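衣類回収・仕分け事業 中間報告(6月分)

提出先:Pritetis助成事業 担当課
事業名:Helow衣類循環プロジェクト
実施場所:Clembridge作業室

1.今月の概要

6月に受け入れた衣類は1,009点でした。内訳はTシャツとカットソーが最も多く、次いで子ども服、タオル類の順です。このうち200点は状態確認が終わっておらず、7月に繰り越します。作業は毎週木曜日に行い、今月は4回実施しました。計画で予定していた回数どおりです。

受け入れ先はこれまでの2か所に加え、Kelemen団地の集会所が新たに加わりました。団地からの持ち込みは袋の口が結ばれていないものが多く、室内での開封と仮置きに時間がかかっています。次回から回収袋に結び方の図を付けます。

2.作業室の状況

作業台は白い天板のものを継続して使っています。無地で明るい色のため、薄い汚れや糸のほつれを見つけやすいという意見が出ています。一方で、淡い色の衣類は台の色と見分けにくく、端のしわを見落とすことがありました。濃色の下敷き布を1枚購入し、淡色の衣類を扱うときだけ敷く方法を試す予定です。購入費は消耗品費に計上します。
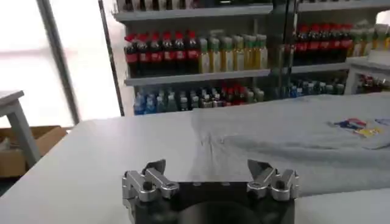
作業台に広げた薄い灰色のTシャツ。奥は飲料の棚。

プリントのあるTシャツは、表を上にして広げ、絵柄の割れや色落ちを見てから袖と裾を確認する順序にそろえました。以前は人によって手順が違い、同じ服を二度確認することがありました。手順をそろえてからは、広げる、確認する、たたむ、札を付けるという流れで進められています。たたみ方は幅をそろえるだけの簡単なものに改めました。

3.飲料棚と室内の整理

作業台の奥にある金属製の棚は、引き続き飲料の保管に使っています。配布会で出す分をここにまとめており、衣類は置きません。先月の報告で、同じ種類の飲み物が離れて置かれていて在庫を確かめにくいと書きました。今月はこの点を直し、中段は種類ごとに寄せて並べることにしました。赤いキャップのコーラと緑のキャップの黄色い飲み物は、隣り合わせでもキャップの色で区別がつきます。 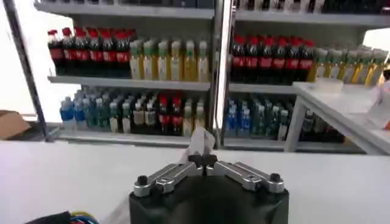 下の段は種類が混ざったままで、水のボトルも他の品と同じ段に入っています。水は配布会で最も早くなくなるため、取り出しやすい位置へ移す案を検討しています。ただし重い品を上の段に置くことは避けたいので、移す先は中段までとします。棚の最上段の品についても、7月の最初の作業日に内容を確認し、不要なものは処分します。

作業台では紙くずや外した札がたまりやすく、衣類に紛れることがありました。台の上のごみは1点ごとの作業の区切りに取り除くことにし、手順書に1行追加しました。

4.経費

今月までの執行率は65%です。運搬費が計画をやや上回り、消耗品費は下回っています。運搬費の増加は、Kelemen団地の回収が加わったことによるものです。費目間の流用が必要になる場合は、事前に担当課へ相談します。

5.課題と7月の予定

・繰り越した200点の状態確認を優先する。
・淡色衣類用の下敷き布を試し、見落としの有無を記録する。
・飲料棚の下段を種類別に並べ直す。
・札の書式を改める。現在の札はサイズ欄が小さく、書き直しが多い。

作業室の利用時間については、Clembridge側と午後4時までの延長を協議中です。延長が認められた場合は、翌月の計画表を差し替えて提出します。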